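Packed Lunch, Hold the Miracle

Everaldo Mendonça has a spreadsheet, and he wants me to see it before I've taken my coat off. It shows what his household spent on lunch last January and what it has spent this January, and the second number is smaller than the first. He turns the laptop toward me and waits.

I should say that I came to this with my arms folded. Every new year brings a fresh crop of people who claim that carrying your lunch to work will fix your bank balance, your waistline and your marriage. Mendonça runs one of the better-known newsletters on the subject, and he charges for a four-week course. He is also a pleasant man who answers most of what he is asked.

"Thirty dollars a week," he says. "That's what a normal person can save without trying very hard."

I ask who the normal person is. He says it's somebody who buys lunch out every working day. I ask whether most people do that. He thinks for a moment and says that a lot of his readers used to.

That is a narrower claim. If you already eat leftovers three days out of five, the savings shrink to something you could lose down the side of a couch. Mendonça doesn't argue with this. "Sure, if you're already doing it, I can't sell you on it," he says. "I'm talking to the guy in line for the burrito."

His course promises savings of 900 dollars a year, and the number sits in large type at the top of the sign-up page. When I ask how he got there, he tells me it was an average from the first group of students who filled out his survey. Twenty-two people replied. He doesn't know how many started the course and didn't write back, though he admits it was "a good few."

"You think I should take it down," he says.

I tell him I think he should put the 22 next to it, in type of the same size. He writes something on a pad. I can't see what.

We move on to equipment, where my patience usually runs out. The lunch world is full of stuff. There are steel boxes with clips, boxes inside boxes, tiny bottles for dressing, and bags that promise to hold the cold for longer than any office worker could need. Mendonça's own list of things to buy used to run to two pages. He has cut it down to a bag with some padding, one box that doesn't leak, and a fork you won't mind losing.

"People buy the kit and think they've done the work," he says. "I did it too. I had a shelf of the stuff."

His advice on bags is plain enough. Get one that stands up by itself and opens wide, with a zipper you can work when your other hand is full. Fabric is fine. He used to recommend a make called Gandden and has since stopped recommending any, which I count in his favor. 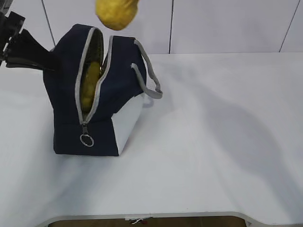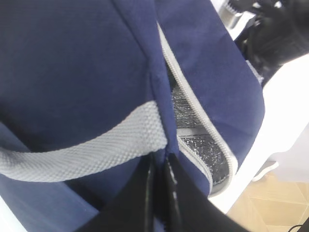
Navy blue fabric, up close. 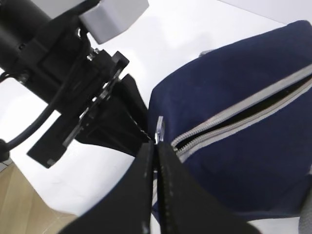
On food safety he is more careful than I expected. He won't tell readers how many hours a sandwich can sit under a desk, and says he gets asked constantly. "I tell them to use the office fridge. If there's no fridge, use an ice pack and eat at noon, not at three." He used to publish a chart. A reader, Rosimeire Falcão, wrote to ask where the hours came from, and he found that he had copied them from another newsletter, which had copied them from somewhere else again. The chart is gone.

Falcão agreed to talk to me by phone. She packs lunch for herself and for her husband, Welington, and she has been doing it for years without a course. I wanted to know what she made of the money claims.

"They never count Sunday," she said.

By Sunday she means the shopping, the chopping and the washing up. In her house it comes to most of an afternoon. She doesn't mind it, she said, but she'd like to see it written down somewhere. "If I charged Welington by the hour he'd be eating at a steakhouse and we'd break even." Welington, in the background, said he would be happy to test that.

I put her point to Mendonça. He says the course gets the prep down to 48 minutes a week. I ask whether that includes going to the store.

"No," he says, after a while. "It starts when you pick up the knife."

And the dishes?

"It doesn't include the dishes."

So the 48 minutes covers the part that's easiest to film. I don't think he set out to fool anyone. He likes cooking, he's quick with a knife, and he lives two blocks from a supermarket. It's hard to see the time a thing takes when you enjoy it – and harder still when you're selling it.

He's on firmer ground with habit. His view is that people quit in the third week, when the soup they froze with such good intentions starts to look like a punishment. He tells students to plan for one bought lunch a week from the start and to pick a place they like. A former student of his, Jailson Paiva, told me this was the only piece of the course that stuck. Paiva now packs on two days, buys on two, and on the fifth eats whatever is left in the break room. He has no idea if he's saving money.

"I stopped buying the sad salad," he said. "I'd call that a win."

I asked Paiva if he'd have paid for the course knowing that. He laughed and said his sister had paid for it.

Back at the kitchen table, Mendonça makes us both lunch, which is rice, black beans and a fried egg. It's very good. It also needs to be eaten hot, off a plate, and I ask him if he'd ever pack it.

"The beans, yes," he says. "You can't do much with an egg."

I ask about the sign-up page one more time as I'm leaving. He says he'll think about the wording. I looked again on 27th January, the evening before filing this. The 900 dollars was still at the top. Underneath it, in gray type about half the size, it now said "based on student replies."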